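# Clearing a dropped-grip fault on the Zarneo arm

So the arm has stopped with a box half out of its fingers and the pendant says GRIP LOST. Welcome. We logged 26 of these in April, and most came down to the same thing – a thin cardboard box, squeezed at the speed and force left over from the last job.

Resist the urge to grab the box. The Zundalix controller retries the grip once after a fault, and it does not check for your hand first.

1. Press the e-stop. The pause button is a suggestion.
2. Wait 7 seconds for the brakes to settle.
3. Open the fingers from the pendant and take the box out by its ends.
4. Look over both finger pads. If the surface has gone shiny, swap the pair, even if one looks fine.
5. Set grip force to 3 for cereal boxes. Factory default is calibrated for something sturdier, possibly bricks.
6. Re-teach the shelf height if anyone has moved the rack. Someone has moved the rack.
7. Release the e-stop and run 2 slow cycles with your finger on the button.

Cereal boxes, the shelf and the gripper at the Midmont bench:
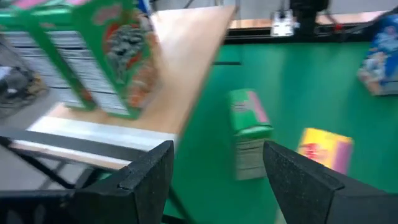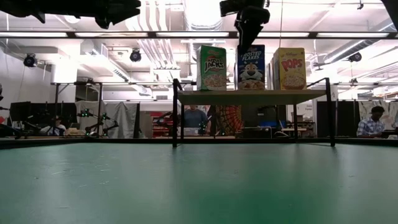
If the fault comes back during the slow cycles, don't raise the force. You'll get a crushed box and the same message, in that order. Check the approach angle instead – anything more than a few degrees off and one finger lands before the other, which shoves the box along the board. The angle is in the Teshome config under `approach`, and it resets to zero after every firmware update. Write yours down somewhere other than the whiteboard.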